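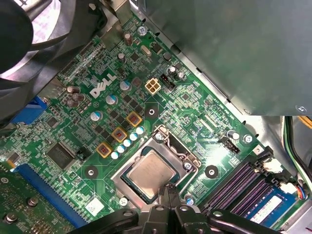

Our afternoon at the October family party

So we went to the French-Spanish family day at the Fendley cultural center, and I've been meaning to write it up all week, mostly because three of you asked me if it's worth the bus ride with little ones. Yes! With snacks!

It's a free thing, run by the language school upstairs, and it goes from 2 to 5 in the afternoon. You don't have to be a student. We got there at 2:20, which was already a bit late for the puppet workshop (30 spots, and the sheet fills up at the door), so my two ended up in the bookmaking room instead and I think they got the better deal.

Bookmaking was led by Florian Vasseur, who illustrates picture books and has the calmest voice I have ever heard come out of a grown man. He gave every kid one long strip of paper and showed them how to fold it into a little accordion book. Then they had to draw a story with an animal who gets lost. My son's was a snail. The snail gets lost on page one and stays lost, and there are 14 pages of that. Florian read the whole thing out loud in French, very seriously, and the room loved it.

My daughter (she's 9 now and mostly too cool for this) wandered off to the songs in Spanish with Deisy Giraldo and came back humming. She's been singing the one about the frog and the umbrella in the car ever since, and I only understand half of it. If anybody has the words, please put them in the comments, I'm begging you.

Now the food. There was a chocolate tasting table from Stelia, the little shop on the corner by the post office, and they let the kids try four kinds and vote with stickers. The orange peel one got robbed, in my opinion. They also had crepes downstairs, but the line was long and they ran out of the lemon ones before we made it to the front, so eat before you come or go down early.

A few things I'd do differently next time:

Bring cash, the crepe stand didn't take cards.

Take the 49 bus and get off one stop early, because the street in front is closed for the party and the driver lets you out way past it.

Skip the stroller. The elevator is tiny and there's a whole flight of stairs to the workshop rooms.

Go to the treasure hunt first. It's done in teams and the clues are in both languages, so you get kids who know one helping kids who know the other, and my son made a friend named Hugo who we now apparently have to invite over.

They're doing another one in the spring, with a shadow theater if they can get the room. I already put us on the mailing list at the front desk. If you want to go together, text me and we'll save you a seat on the bus.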